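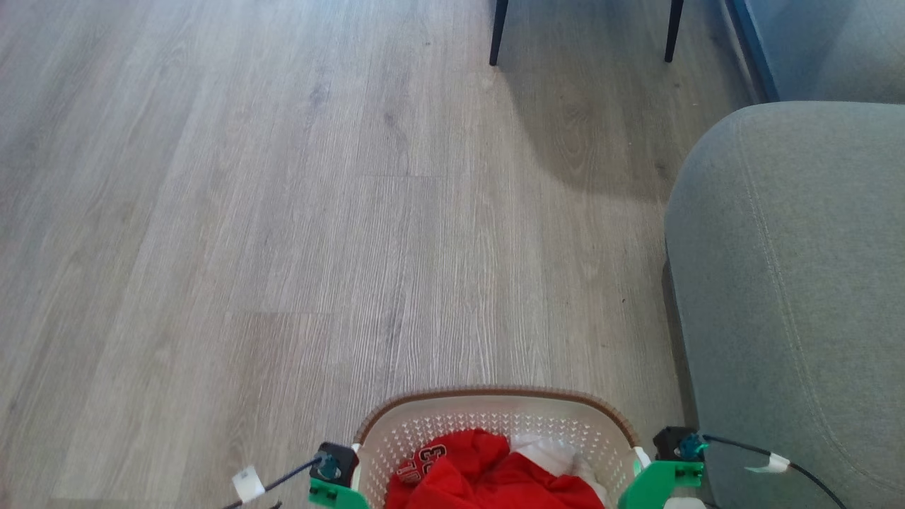

Red number 23 in the basket, next to the couch.

Hi all,

Replying below Fathima's message so the questions stay with the answers.

> From: Fathima Munshi
> To: Mumton households list
>
> Hi everyone. We still have one red jersey outstanding from the junior set, number 23. All the others are washed and back in the club bag. Could each house check the laundry, the car boot and the back of the couch? I'd like the set complete by Saturday.
>
> Also, does anyone have a washing method that doesn't wreck the numbers? Two of ours have started lifting at the corners. And is a plastic basket all right for carrying the lot, or should I buy another bag?
>
> Fathima

Number 23 is at our place. It's in the white plastic basket with the holes in the sides, on the lounge room floor. I haven't folded it, so please don't judge the state of it. I'll drop it at yours on Saturday morning before the game.

On the washing, this is what I've been doing with the red ones:

- Turn inside out, numbers protected.
- Cold wash, gentle cycle, 1,000 spin at the most.
- No softener. I use the plain Stumix powder, half a scoop.
- Reds by themselves for the first few washes. I lost a good tea towel that way last season.
- Hang by the hem in the shade. No dryer.
- If you must iron, iron from the inside with a cloth over it.

I can't help with the corners that have already lifted. Sugden Alterations did one for my nephew a while back and it has held up, but I don't remember what they charged. It might be worth asking them for a price on both together.
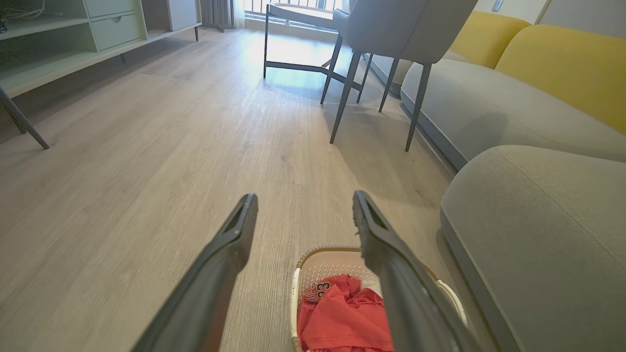 As for carrying them, I'd stick with a basket. The club bag is fine for clean, dry gear, but the jerseys go musty in it if anyone zips it up after a wet game. A basket with open sides lets the air through and you can see at a glance what's in there. It sits flat on the floor beside the couch while you sort, too. We have a spare you can have for the season. Mine came from Grornero and the rim is still in one piece, so no complaints.

One more thing for the list. There are 11 names on the wash roster and a few people have swapped without writing it down. If you've swapped, please reply here with who has which week and I'll fix the sheet.

Ratih Ong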